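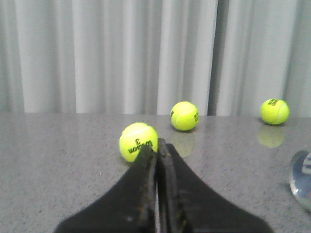 **Teaching by hand at the Whitlock workshop**

The ball-sorting task is now open for demonstrations. Operators drive the arm with the Grirnex hand controller and pick up tennis balls from the counter one at a time. We have 60 good runs so far and want 400 by the end of April.

A few notes from the first sessions:

- Close the fingers slowly. Fast grabs push the ball away and the run has to be thrown out.
- Move the balls between runs – the Wasodell model learns very little from the same layout over and over.
- If you miss, back off and try again in the same run. Recoveries are useful.
- Stop after 11 runs and take a break. Tired hands show up in the data.

New operators should book one of the 4 training slots through the Revent calendar. Colour-coded controller guides are in the top drawer, and spare batteries are on the charger.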